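Frozen buns, steam or microwave?

pell_row
Trying to settle this before I buy another appliance. The 700 watt microwave here turns the bottoms to leather. Looking at an electric steamer like this one.

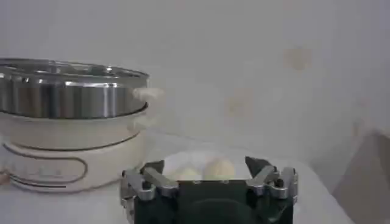 Photo: Momano

Lebrun sells one for $40.

oatbin
Steam, from frozen, on low. Thawing first makes them collapse.
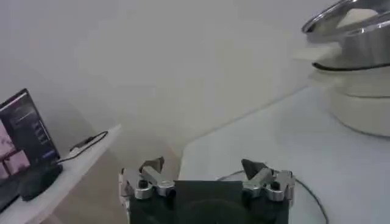

I also leave the lid cracked for the last minute or two.

stovetop_6
Disagree on thawing. Mine rise better after a night in the fridge – the Nostitum ones at least. 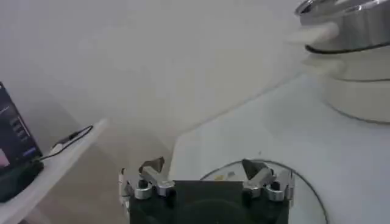 Cheap brands get gummy either way, and no steamer fixes that.

pell_row
So a pot and a rack would do the same job?
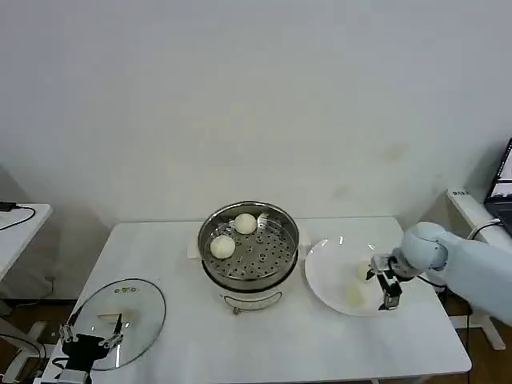 graywhisk
It would. I use a rack over a skillet and put the $40 toward better buns.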